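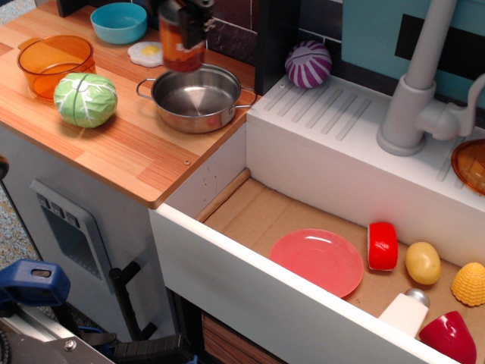

Play kitchen with the food drawer open

Community > Toys & Play > Play kitchens

Print this page | E-mail to a friend

How do you store play kitchen food?

Marmaladeskies

We've had our play kitchen since May and I love it, but the food ends up everywhere! Plates and food share the drawer, the pots live on the worktop, and I trod on a potato last night. I've looked at the Skokska storage boxes but they're huge (and I'd rather spend the money on more food). Has anyone got a system a three-year-old will stick to?

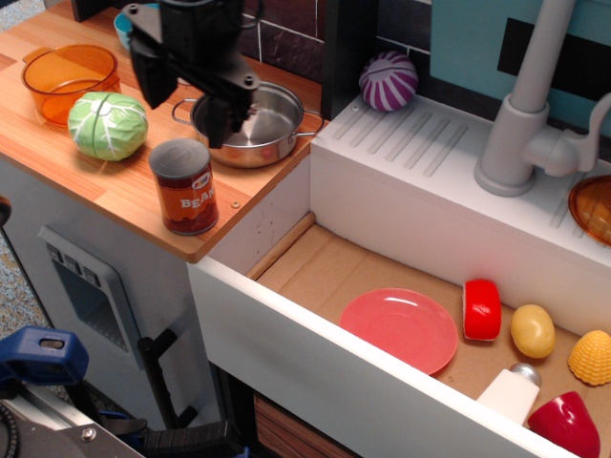 Fengying Qin
Play and Learning Moderator

Oh, I've been there! I'd keep the drawer for small food only, potatoes and cheese and so on, and stand the plates up in a cheap letter rack. Tins can stay out on the worktop, like the beans, as they look lovely and they're easy to grab. We stick a little picture on the front of each place where things go, and my youngest really does match them up (most days!). Put half the food away in a cupboard too and swap it over every few weeks.

plumduff70

bin bag. joking. mine just goes in the pans
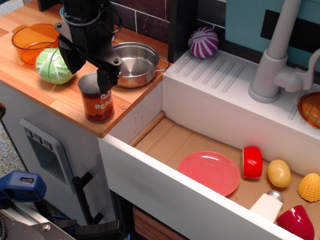 Carretero

Pans are where I'd start too, plumduff70 has a point. Nest the bowls and pots at bedtime and you get half your worktop back. While you're tidying, run a finger over any screw heads, such as the one next to the beans, and give them a turn if they stand proud. Ours used to catch on sleeves. The round veg can sit on the draining board, it's ridged so ours don't roll off much.

Contact us | © Clornora Community | Back to top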